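Salix finger set on the Blöndal two-finger gripper – worth it for kitchenware and cloth?

Grippers and end effectors > Product discussion

drullwork
We have been lent the Salix finger set by Flundedgate for evaluation and I have to write a recommendation before the loan runs out. The set is two tapered fingers, an adaptor plate and a calibration file for the Blöndal controller. List price is 669 for the set, or 593 if you return your old fingers. Our tasks are tabletop ones: picking up dishes by the rim, nesting bowls, folding and moving cloths. Has anyone run these for longer than a demo? I am mostly interested in wear at the tips and whether the calibration file can be trusted.

Jörg Rieger
Had a set on since February. Tip wear is acceptable. The adaptor plate is the weak part. The dowel holes on ours were slightly oversize and the fingers came back from a hard contact with a visible offset between the tips. Flundedgate replaced the plate without argument but it took them a fortnight. Check yours with a feeler gauge before you do anything else.

The calibration file is fine for position. I would not use its force figures.

pellworm
What is wrong with the force figures? We use them as shipped.

Jörg Rieger
They assume the stock fingers. The Salix ones are longer, so for the same motor current you get less force at the tip. The file changes the stroke and the tool centre point and leaves the current table alone. Open both files in a diff and you will see it.

pellworm
Fair enough, I have just looked and the tables are identical. Still, for crockery you are nowhere near the limit, so I doubt it matters in practice.

Sigrún Bach
It matters if you use grip force as your slip threshold. Ours was set from the file and the arm reported a secure grasp on a bowl it was barely holding. We re-measured with a load cell between the tips at 2 openings and interpolated. Took an afternoon.

drullwork
Thanks, that is useful. Plate checked, no play that I can measure. I have since done a first round on the bench with the Drullevach task list, dishes first, then cloth. Rim grasps on the larger dish are good as long as the approach is steep. Coming in shallow, the lower finger reaches the table side before the upper one is over the rim, and the controller stops on contact. The narrow tip does get under a cloth fold more easily than the stock pad did.
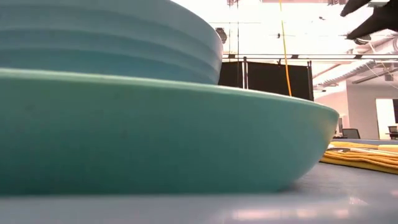 Maite Bermúdez would put the shallow approach down to the tool centre point and leave the fingers out of it. The Salix file places it at the extreme tip. For rim grasps you want it set back along the finger, otherwise the planner thinks it has clearance that the back of the finger is going to use up. Make a second tool definition and switch between them, one for rims and one for cloth.

drullwork
I had not thought of two definitions. Does the Blöndal controller let you change tool in the middle of a program without re-homing?

Maite Bermúdez
Yes, provided the payload entry is the same in both. If the payload differs it wants a full stop first.

Kamran Chaudhry
I will disagree with the general direction here. We tested the Salix fingers and sent them back. For cloth they are good, no complaints. For dishes we got more failed grasps than with the stock pads, because a narrow tip on a curved rim gives you a small contact patch and the dish rotates about it when you lift. You can tune the tool point all you like and the dish will still swing. At 669 I expect one set of fingers to do both jobs.

Jörg Rieger
Which stock pads, the flat rubber ones or the grooved?

Kamran Chaudhry
Flat.

Jörg Rieger
Then I partly agree. The flat pads are better on a heavy dish with a plain side. On anything ribbed they bridge the ridges and you lose most of the contact anyway. With a mixed set of vessels I would take the Salix tips and accept the rotation on the heavy ones, or grasp nearer the centre of mass.

Kamran Chaudhry
Nearer the centre of mass is not always reachable on a long dish. Your planner may differ from mine.

pellworm
Could you glue a strip of the flat pad material to the inside of the Salix finger, above the tip? Tip for cloth, strip for dishes.

Sigrún Bach
We did that. It works until the adhesive creeps. Contact cement lasted longer than the double-sided tape. You also have to redo the zero, as the fingers no longer close fully at the tip, and thin cloth then slips out. We took it off again.

Frida Bjarnason
Flundedgate told me a wider insert is planned, to be held by a screw from the back of the finger. No price given. I asked whether existing sets would take it and got a vague reply, so I would get that in writing before buying.

drullwork
Good point. I have asked them the same and will post the answer if I get one. Current plan: re-measure the force table with a load cell, set up the two tool definitions, repeat the dish tasks with the flat pads for comparison. If rotation on the large dish is as bad as Kamran found, I will recommend one Salix set for the cloth station only and keep the stock fingers on the other arm.

Kamran Chaudhry
That is what I would do. Log the lift speed as well. Ours was too high for the first few runs, and it made the Salix results look worse than they were.

Jörg Rieger
And recheck the plate after the first collision, even if it looks fine.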